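Ticket: Cruet base rocks on table, right side drags
Category: Dining / tableware
Site: Flestholm, staff dining room
Priority: Low
Status: Closed
Opened by: Jocelyn Vachon
Assigned to: Mélanie Sawatzky

Entry 1 - Vachon, 9:40

Condiment holder on the long table does not sit flat. It rocks when a container is lifted out and again when it is put back. There is a scuff on the table finish, 18 mm long, where the holder usually stands. Two of these have been swapped between tables already with no change, so I am not sure whether the fault is in the holder or the table. Please advise before I order replacements from Holanda.

Entry 2 - Sawatzky, 10:15

Before ordering anything, please do the following.

1. Take both containers out and set the empty holder on the kitchen steel counter. Press on each end in turn.
2. Set it back on the dining table in the same position and repeat.
3. Turn it end for end and repeat.
4. Look at the underside. There should be felt pads under each lobe. Note any that are missing, folded or worn through.

Also confirm which model it is. The Stolluten and the Lundness are both in use at Flestholm and they take different pads.

Entry 3 - Vachon, 11:05

Steel counter: rocks. Table: rocks. Turned around: still rocks, and the high corner moves with the holder. Table ruled out.

Underside: one pad missing, one folded over on itself with grit stuck in the adhesive. The remaining pads are compressed but attached. I do not know the model. There is no label and the stock sheet only says "cruet, double."

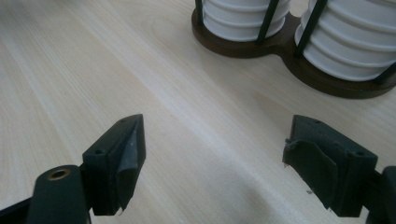 Entry 4 - Sawatzky, 11:30

The Stolluten has a straight tray with a handle and takes square pads, so it can be excluded. The brown figure-eight base with black rods standing up around the ribbed white containers matches the Lundness. Use the round pads, 26 mm, from the maintenance drawer. Do not use the thicker chair pads. They raise the base enough that it tips when one side is empty, and we had that complaint in March.

Procedure for the pads:

Peel off all of the old ones, including those that look fine. Mixed thicknesses are the usual cause of a rock that comes back. Lift the adhesive with a plastic scraper. A little cooking oil on a cloth will soften what is left, then wash with dish soap and dry. Leave the wood bare for an hour before sticking anything to it. Press each new pad for a slow count of ten and keep it back from the rim so it does not catch when the holder is slid.

Check the rods while it is upside down. They are a push fit. If one has worked through the underside it will stand proud and do the same thing as a missing pad.

Entry 5 - Vachon, 13:50

Pads replaced. One rod was standing proud on the underside by a small amount. Pushed it back flush with the heel of my hand and it stayed. Empty holder is now stable on the steel counter and on the table.

With both containers filled it is stable. With one removed there is slight movement if I push down hard on the empty side - not in normal use.

Scuff on the table is still there. Is this something we sand?

Entry 6 - Sawatzky, 14:10

No sanding. The top is a pale finish and a local repair will show more than the scuff does. Wipe with a damp cloth, dry along the grain, and look at it again from the window side. If you can feel it with a fingernail, open a separate ticket under Furniture. If you cannot, leave it.

Movement with one side empty is normal for this holder.

Entry 7 - Vachon, 15:25

Wiped and dried. Most of it was felt adhesive and came off with a second pass of dish soap. A faint line remains, cannot be felt. No furniture ticket needed.

I have corrected the stock sheet to read "Lundness, double" and put the round pads on the reorder list. The bag in the drawer is nearly empty.

Entry 8 - Sawatzky, 15:40

Closing. Resolution code: pads replaced, rod reseated. If the same rod drops again, send the holder to me and I will glue it.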